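Comparing hand-held grippers at Prunlow: an interview with Shufen Qiu

Reading time: 2 minutes

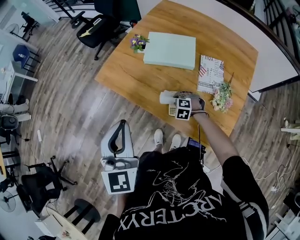 The evaluation group at Prunlow's Allville site spent much of the spring deciding which of two hand-held grippers should be adopted for its tabletop work. Shufen Qiu, who led the comparison, was clear that the choice had been a narrow one.

"Both devices closed reliably on ordinary objects," she said. "The differences appeared when an operator had worked with a pair of them for a whole morning."

The two candidates, known internally as Pan and Lusteo, were each used for the same set of tasks. Operators recorded 1,396 attempts with Pan and 1,244 with Lusteo. Ms Qiu attributed the gap to charging interruptions during the second week.

Asked which objects had proved most useful, she named paper tubes. "A tube will show you at once if the jaws are closing unevenly. It turns in the grip, or it creases. A box is far more forgiving."

Tracking was assessed separately by Meifang Xia, who reviewed the recordings for moments at which the markers could not be read. She found 436 such moments across both devices, most of them when one hand passed over the other. "We had expected the lighting to be the main difficulty," Ms Xia said. "It was a small part of it."

Lusteo was the lighter device, and operators preferred it for long sessions. Pan was judged better for small items. The group has selected Pan for the next stage, with sessions limited to about 40 minutes.

Ms Qiu said that a revised handle was being tested and that the left-hand results would be repeated in October.

Last updated: September

Contact the evaluation group | © Prunlow | Back to top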